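**Ticket 214 — Sutell two-arm cell, trial unit at Fesetham**
Status: open
Raised by: site test bench

Fault: the right arm stops during the case pick and the run times out. Seen on 7 of 10 runs this month. The left arm carries on with its bin work as normal. No error code in the Wostutau log, only "wait".

Checked so far: power, emergency stop, both base fixings. Swapped the two arm cables over at the controller — no change, so we have ruled the cables out. The stop comes with the right gripper open around the light-blue case and the left one over the black bin at the left of the row.
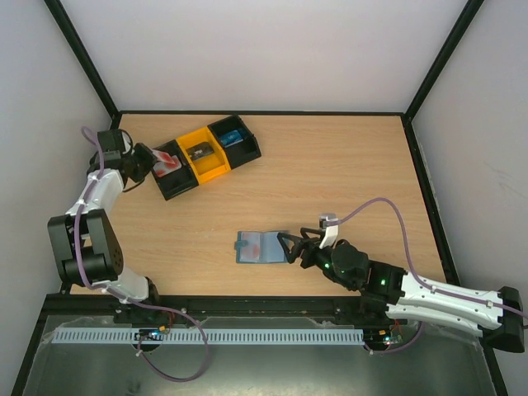 ### Reply from Karimi support

Green lights on the right wrist mean the joints have power and are talking to the controller. Please raise the grip wait time to 2 seconds and run the same job again. Leave the bins where they are.

### Update, 16:40

Wait time changed. First run finished, second one stopped at the same point after some 40 seconds. Log attached. Please advise before we renew the trial.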